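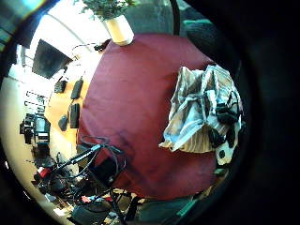
Marjorie Ellwood wrote in after last week's handout to ask why we keep saying "the mint family" when half the plants on our list smell nothing like mint. Fair point, and a great way into today's topic! Scent is a handy clue in the field, but the family, Lamiaceae, was set up on structure: opposite leaves, stems that are usually square, and two-lipped flowers. Roll a stem of dead-nettle between your fingers and you'll feel the 4 corners right away.

Inside the family we go down to genus. Mentha holds the true mints, Salvia the sages, Thymus the thymes. Rosemary had a genus to itself for a long time, then DNA work moved it into Salvia (I love this one, and it still starts arguments at the Saltden herb beds).

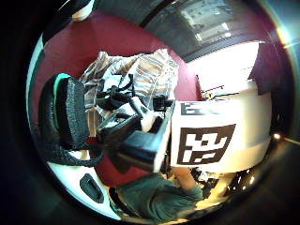

Does a square stem always mean a mint? It doesn't, as some figworts and vervains have one too, so check the leaves and flowers before you write anything down.

Now, fruits. Look down into the old calyx with a hand lens and you should find four tiny nutlets, tucked in at the bottom like eggs in a nest. They come from a single ovary that is deeply divided into lobes,

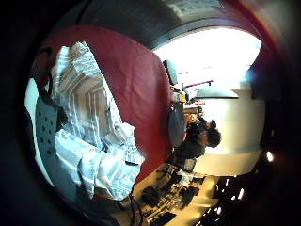

and the style rises from the base, right in between those lobes. Borage does something very similar, but its leaves are alternate and its stems are round. Bring a lens next time, and read Riaan Molefe's notes on Salvia stamens first. They're wonderful!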